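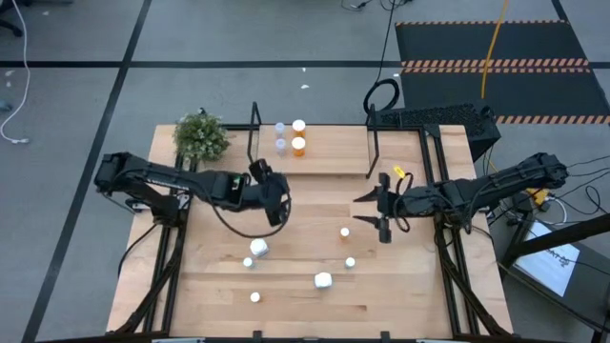
Sorting and storing pill bottles: common questions

These are the questions we get most often at Flarkness about keeping medicine and vitamin bottles in order at home. They cover storage and tidying only. For anything about what you take or when you take it, ask your pharmacist.

Where should I keep my bottles?

Pick a cool, dry spot out of direct sun. A bedroom closet shelf or a high kitchen cabinet away from the stove works for most homes. The bathroom cabinet is a poor choice because showers make it humid. Some medicines have to be refrigerated, and the label will say so.

Is a raised shelf on a bench or counter good enough?

It is fine for adults living alone. If children live with you or visit, use a cabinet that locks. A child-resistant cap slows a child down but does not keep one out.

How do I start if everything is in one drawer?

Clear a table and take every bottle out. Stand them up with the labels facing you. Check the dates first and set aside anything expired. Then put the bottles you use every day in one group and the rest in another. The daily group goes back first, at the front.

Should I group by size or by use?

By use. Matching sizes look neat, but two bottles of the same size and color side by side are easy to mix up. If you have to keep lookalikes together, put a large letter on each cap with a marker.

Can I move pills into a smaller bottle to save space?

We don't recommend it. The original bottle carries the name, strength, directions and refill information. Some pills also need the container they came in to stay dry.

What about the cotton in a new bottle?

Take it out after opening. It can pick up moisture.

Can plants share the same shelf?

Keep them apart. Watering spills reach labels and cardboard, and potting soil stays damp.

How do I get rid of old bottles?

Use a pharmacy take-back bin for leftover medicine. Once a bottle is empty, peel off or black out the label. Whether the plastic can be recycled depends on your town, and small bottles are often refused.

Do you sell a shelf for this?

Yes. The Skesulmont riser comes in two lengths, 208 mm and 336 mm. Both have a raised lip along the front. Wipe them with a damp cloth and mild soap.

How long do orders take?

Orders ship from our Noridport warehouse within 5 business days. For missing parts, write to Grigoris Alexiou in customer service and include your order number.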